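4.2 Collecting the tidying demonstrations

The tidying task sounds simple when read aloud: pick up what is lying loose on the wood and put it in the clear box. We wrote it on one line of the protocol sheet and felt pleased with ourselves. The Flumley set, which we had used for the earlier stacking experiments, contains rigid blocks in three sizes, and an operator who has closed a gripper on one of them has more or less met them all. Household clutter is less cooperative. Bags change shape when pushed, cords follow whatever they are near, and cups lie down.

All demonstrations in this section were recorded with the hand-held gripper described in Section 3, with the camera mounted behind the jaws. The operator holds the tool and does the task directly, and the policy later sees the same view from the same distance. We also ran a smaller teleoperated set, using the Mwakyusa leader arm, for comparison. Figure 3 gives a typical view from the hand-held condition, at a point where the operator must choose among several objects within reach of the pads.

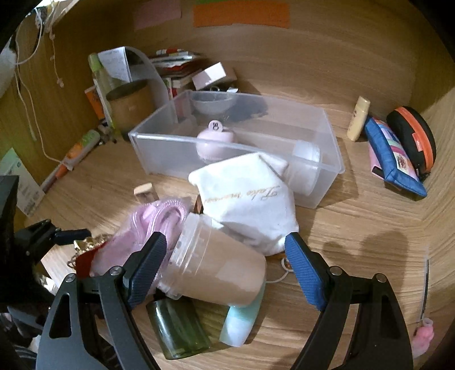 Figure 3. View from the hand-held gripper in the tidying task. The jaws are open on either side of a translucent tub lying on its side; the clear bin is behind it.

The tub in Figure 3 rests partly over a squeeze tube, and this kind of overlap gave us most of our trouble. The protocol asked for one object per grasp. It said nothing on what counts as one object when two of them are touching, and our two lead operators filled the gap in different ways. J. Biwott approached the upper object from the side and treated anything that came along with it as a failed attempt. T. Kashindye took the view that a second object delivered to the box was a bonus. Both positions are defensible, though preferably not in the same dataset. After the pilot we adopted the stricter rule and discarded 89 episodes, a decision that was popular with exactly one of the two.

Soft items needed a rule of their own. A bag holding cord can be taken by the plastic or by the contents, and the two grasps look nearly alike from behind the jaws until the lift. We asked operators to close on the contents wherever the pads could reach them. Operators were free to nudge an object before grasping it, and the nudges stay in the training data. An early version of the pipeline trimmed them as idle motion, and the resulting policy approached every cup with great confidence and at the wrong angle.

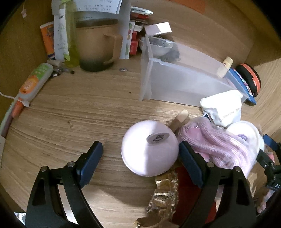 Objects were rearranged by hand between episodes. We had planned to draw the layouts from a random generator, but a generator has no idea how a pouch leans, and the printed layouts took longer to reproduce than the task took to perform. The final instruction was to move things until the surface looked different. This is hard to cite, so we report it here in full. Objects stored against the back and side panels were not targets, and any episode in which the gripper moved one of them out of place was marked for review.

The hand-held set contains 3000 episodes after filtering, and the teleoperated set contains 510. The imbalance reflects operator patience as much as design. With the leader arm, a single grasp on a soft bag could use up most of a sitting — one Sunday session produced 40 usable episodes and a strongly worded entry in the lab notebook. We therefore compare the two conditions on matched subsets of equal size, drawn from the Nammont and Fellonthorpe splits defined in Section 3.3, and use the full hand-held set only for the scaling results in Section 5.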